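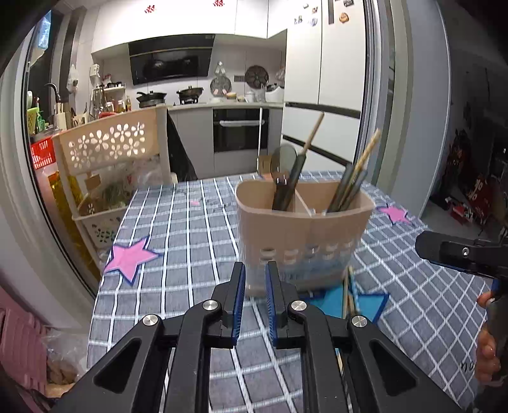 Utensil caddy on the table, spatula and chopsticks in it

Wooden chopsticks going furry, what oil?

Posted by Terkden, Dec 10, 2023

I've had a set of wooden chopsticks since November and the ends have gone rough. They get washed by hand and put straight back in the caddy. There's olive oil in the cupboard, can I use that or does it have to be something special? The wooden spatula handle feels dry too.

Stestesico
Not olive oil, it goes sticky and smells after a while. Food-safe mineral oil is what I use, from the chemist or a kitchen shop. Rub the rough ends with fine sandpaper first, wipe off the dust, put a thin coat on with a bit of kitchen roll and leave overnight. Wipe off what's left in the morning. I do mine 3 times the first week and then every couple of months. Same for spatula handles.

Ji
just buy new ones, they're cheap

Loro
Agree with Stestesico on the oil. I'd also stop putting them away damp. Dry them with a tea towel and lay them flat for a couple of hours before they go back in the pot. If any have split or gone black at the tip, bin those, sanding won't sort it. Mine are 2 years old and still smooth. If they're lacquered don't oil them at all, it won't soak in.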